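Subject: Re: [gripper-upkeep] Finger pad swap on the Kimaro hand unit, do we need the full procedure?
Date: April 22, 2025

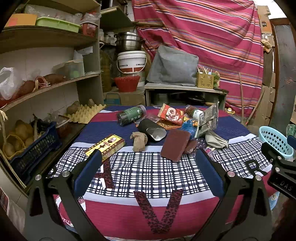

I've read the Huveck procedure twice now and I still don't buy the part about replacing both finger pads every 4000 grasps. It reads like a number picked by whoever sells the pads. Our hand unit at the Flolham site went well past that in December and the jaws still met square across the full width. What I look at before a session is much plainer. The four silver screw heads on the black body are right there facing you, and so are the dark blue pads on the inner faces of the jaws. I care a lot more about those than about a counter. For a table like this one, with a nylon stocking, a couple of scouring pads, snack packets and a plastic jar on its side, you find out pretty fast whether a pad is holding. A stocking will tell you more than a cardboard box ever will.

Quoting the earlier message, with my answers in between:

> We are writing up the maintenance sheet for the hand units and
> would like to adopt the Huveck schedule as is. That means new pads
> at 4000 grasps, screws retorqued at the same time, and a full
> recalibration of the jaw opening afterward.

Why at the same time? Screws work loose on their own schedule. Ours needed attention long before the pads did, and if we had waited for the counter we'd have been recording with a jaw that had play in it. I would put the screws on the start-of-day check and leave the pads out of it.

Also, the sheet says to retorque but gives no value. "Firm" is not a value. If somebody has a real figure from Huveck, please post it. Until then I'm going by hand with the short driver and I stop when it stops, and I'd like the sheet to admit that's what we all do.

> Clean the pads with solvent wipes between sessions to restore grip.

I'm against this one. We tried the wipes at Flolham and the pads came up shiny, and they slipped on foil packets for the rest of that day. Plain water with a drop of dish soap, then a dry cloth, and leave the unit open overnight. It takes longer. If someone has run the wipes for a month and has pads to show for it, I'll change my mind, but "restores grip" on a label doesn't count as a test.

> Recalibration takes 15 minutes and should be done on the bench with
> the gauge block, not in the field.

15 minutes if the block is in the case. It's usually not. And I don't see what the bench gets you. The opening can drift in transit, so a number you took on the bench tells you how the unit left the bench. I close the jaws, zero it, open to the stop, read it, and do that 3 times. If the readings agree I start work. If they don't, the unit goes back in the case and I use the spare.

> Lultora is reporting that their units hold calibration for the whole
> season with the new mount.

Which season, and on what objects? I've seen that claim passed along on this list before and never with a log behind it. I have nothing against the new mount. I would like to see readings from before and after, on the same unit, by somebody who isn't hoping for a particular answer.

One thing in the draft I do agree with: replace the pads as a pair. I put one new pad against one old pad once, to save a part, and thin packets kept rolling toward the worn side. It took me most of a morning to stop blaming the software.

So my vote is no on the sheet as written. Take out the fixed count, move the screws to the daily check, drop the solvent, and allow field zeroing. I can send a marked-up copy if that helps. The part number in section 3 is wrong too, it's for the old long finger.

--
Kimaro hand unit users, Flolham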